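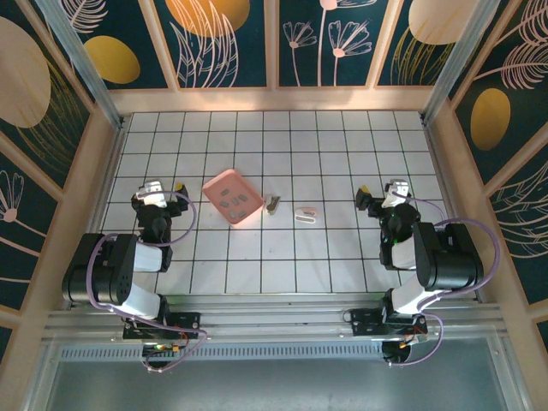 white tile, teal flower panels

Night guard came in today!! (long, sorry)
Posted by carham_beca

Finally picked up my custom night guard from the Murnener office on Tuesday and I'm so happy I had to tell somebody. I've been grinding for years, cracked a molar last winter, and my jaw used to ache right up into my ears. Two nights in and I woke up this morning with no headache! Two nights, I know, I know, but still.

It's the hard acrylic kind, upper teeth only. Has anyone gone from a store-bought one to a custom one? How long before you stopped noticing it? And what are you all cleaning yours with?

Beca

---

Posted by molarbear59

Congrats! Took me two weeks to quit noticing mine. The drooling goes away, I promise. Cool water and a soft brush, no toothpaste (it scratches the plastic and then it gets cloudy and smelly). Never hot water. My first one warped in the sink and I cried.

---

Posted by gwion_i

What did they charge you, if you don't mind me asking? I was quoted $1,241 at Tehrani Dental for what sounds like the same thing and I about fell out of the chair.

Gwion Ifans

---

Posted by carham_beca

Mine was a lot less than that, Gwion! Ask if the quote has the exam and follow-up visits rolled in, mine were billed separately so it's hard to compare.

---

Posted by flossy_in_urkia

I'll be the grump. I had a hard one and hated every minute of it. Switched to a $59 boil-and-bite from the drugstore and I've slept great ever since. I don't think everybody needs the fancy one.

---

Posted by molarbear59

Flossy, glad it works for you, but those soft ones made me chew MORE. I bit clean through mine in a couple of months, and my dentist said she sees that with heavy grinders all the time. Beca already has a cracked molar, I wouldn't mess around.

---

Posted by flossy_in_urkia

Fair, and I'm not a heavy grinder. Mostly a clencher. I still say try the cheap one first if your teeth are in good shape, and show it to the dentist at your next checkup.

---

Posted by gwion_i

Called them. The quote does include the exam, a new set of X-rays and two adjustment visits. Still steep, but I feel better about it. Going to get a second price before I decide.

---

Posted by carham_beca

Oh good!! Definitely ask how many adjustments you get. Mine felt high on the left side the first night, so I'm going back to have it smoothed down a little. Also, molarbear, do you let yours dry before it goes back in the case? Mine has tiny vent holes but I can't tell if that's enough.

---

Posted by molarbear59

Yep, air dry on a clean paper towel, then into the case. And wash the case too, people forget the case. Keep it away from the dog!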